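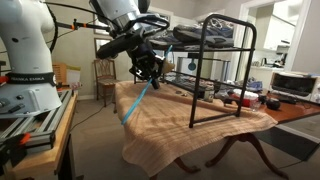 Held-object envelopes and the Marnby contact: speaker notes

Slot is straight after the break. Start without waiting for the room to settle, the first part can be missed without harm.

Opening. My name is Spyros Begović and I look after motion safety for the household handling work at Skevumness. The subject is one fault. It concerned the volume of space our planner thought a gripped item occupied, compared with the volume it did occupy. The fault was ours, in our own configuration and our own supervisor. The arm did what it was told.

Stay on the first slide while giving the layout. Arm on an aluminium extrusion platform, platform clamped to a wooden table. Dining table in front with a towel over it, metal shoe rack on the towel, a pair of trainers on the top shelf. Rod in the gripper. Ask people to look at the lower tip of the rod and where it is in relation to the front edge of the table. Leave it there and carry on.

What the task was

Pick an item, move it to a target near or on the rack, release, withdraw. Items were ordinary household goods of mixed length and stiffness. Targets were chosen by the operator. An operator was permitted to stand at the front edge of the table between moves and reset the items by hand. Note the word "between". The procedure had no interlock behind it at that time, only a line on the screen reading CLEAR or MOVING. I will come back to this.

Endeck is our in-house supervisor. It sits above the arm controller, holds the keep-out volumes and decides whether a planned path may run. One of the keep-out volumes was a vertical slab along the front edge of the table. Nothing attached to the arm was to enter it.

What happened

Marnby site, a session in November. Yesenia Barrera was running the console. Amber Goodall was resetting items at the front edge. The screen read CLEAR when Amber reached in and changed to MOVING while her arm was still over the table. The arm made a transfer move with a plastic rod held near its middle. The free end of the rod swept across the front edge and touched her sleeve above the wrist. Yesenia pressed the stop. No injury, no mark. The rod stayed in the gripper.

Endeck logged the move as compliant. Pause on this. There was no alarm, no rejected path and no breach recorded. If Amber had said nothing we would have had no evidence of it from the supervisor at all.

Why Endeck thought the move was compliant

When the gripper closes on something, Endeck attaches a solid to the tool flange to stand for the held item. In the version we were running this solid was a cylinder of fixed size, centred on the fingers and pointing straight down. It had been chosen early in the project when every item was a cup or a box. It was then left alone.

A long rod gripped part way along does not resemble that cylinder. It extends both ways from the fingers. It also does not stay square to them. Thin round stock can pivot between flat pads under its own weight, so the angle at the end of a move may differ from the angle at the start. The fixed cylinder covered the middle of the rod and neither end.

So the keep-out check compared the wrong solid with the right slab and found no overlap. Arithmetic correct, input wrong.

Why the contact was not detected

Expect this question, so answer it in the talk. Contact detection on our cell relies on estimated external force. A thin plastic rod bends when its tip meets something. The force at the flange is small and it builds slowly. Our threshold had been raised some weeks earlier to stop nuisance trips caused by drag from the gripper cable, which runs looped along the arm. Fraser Shearer raised it, with my signature on the change. We recorded the reason and the new value. We did not record what the higher value would stop us from seeing.

Do not soften this on the day.

What the logs showed

We replayed the stored joint data for the whole campaign with a corrected solid for each item. Item lengths came from the inventory sheet, grip positions from the wrist video.

Moves replayed: 2,680
Of those, moves with an item held: 1,953
Held moves where the corrected solid entered a keep-out volume: 21
Of those, moves with contact confirmed from video: 5

Four of the five contacts were with the rack. The fifth was the sleeve. All of the 21 involved items longer than the cylinder. None had been flagged when they were run.

If asked: the four rack contacts had been written up by operators as "item nudged shelf" and closed. They were closed one at a time, by different people, each report sensible on its own. We had no field on the form for the part of the item that touched.

The second layout

Same room, seen from the other side of the work. I use this slide for the hanger. 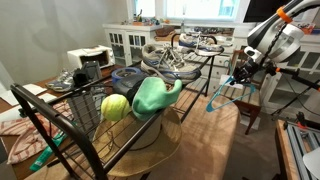 Clothes hanger in the gripper, hook and frame below the fingers. Rack and trainers in the foreground.

A hanger is a worse case than a rod in one respect and a better one in another. It is wide and flat, so its swept volume depends heavily on wrist rotation. Turn the wrist and the same item occupies a different slab of air. On the other hand it is short, and it hangs below the fingers, so the old cylinder at least pointed in the correct direction. The replay found hanger moves among the 21, all of them with the wrist turned late in the path.

Note also the rack itself. The end frame is a curved tube and the shelf is thin wire. In Endeck it was a single box, as tall as the shelf. The curve of the end frame stood outside the box. We had therefore understated both sides of the comparison, the item and the obstacle. Say this slowly, it was the part that the audience missed at the internal run-through.

Soft goods. There is a crumpled green cloth and a straw hat on this layout. We have no good solid for cloth. Present practice is to assume the item hangs at full length from the lowest point of grip and to add a margin. That is wasteful and some valid paths are refused. We accept the refusals.

Changes made

1. Fixed cylinder removed. Each item now carries its own solid in the inventory. An item with no entry cannot be picked.

2. For anything long and thin, the solid is a disc swept through every angle the item could pivot to in the pads. This is large. It stays large.

3. Obstacle shapes re-measured, with tubes modelled as tubes.

4. Cable re-routed and held with Birkett clips, then the contact threshold put back to its earlier value. Nuisance trips did not return to the earlier rate. I have no figure I am prepared to quote.

5. Physical interlock at the front edge. Operator holds a two-position switch to enter. Endeck cannot start a move while it is held. The CLEAR/MOVING text is still shown but has no standing in the procedure.

6. Any change to a threshold now needs a written line stating which hazards become harder to detect.

Item 5 should have been first in time as well as in importance. It was fitted fourth because the switch was on order. Operators were kept behind the line by instruction until it arrived. Say so if asked.

What is still open

Slip. If the item moves along its length in the pads after the grasp, the solid is wrong again. We check gripper width, and width tells us nothing about slip along a rod of even thickness. Clive Dunmore is trying a camera check after the lift and before the transfer. Too early to report.

Items in contact with other items. Picking one thing and dragging a second with it is not covered by any of the above.

The upper end. Most of our attention went to the lower tip, since that is where the operator stands. The upper end of a rod passes close to shelving and to the arm's own links. Self-contact is checked with the new solid but has had little testing.

Close on the open items. Leave the table of four numbers up during questions.

Comments (4)

Clive Dunmore
Camera check now runs, but it fails on clear and translucent plastic against a pale wall. The rods are the items we need it for. Will send the notes round.

Fraser Shearer
For the record, the threshold change was made in two steps and only the second is described here. The first made no difference to trips. Please correct before this is given again.

Mouldwarp
Did you consider simply gripping rods near one end? You would halve the problem on the operator side.

Amber Goodall
We tried it. The long end droops and pivots more, and the grip is worse. The switch is the change I noticed. It is stiff and wants a longer lead.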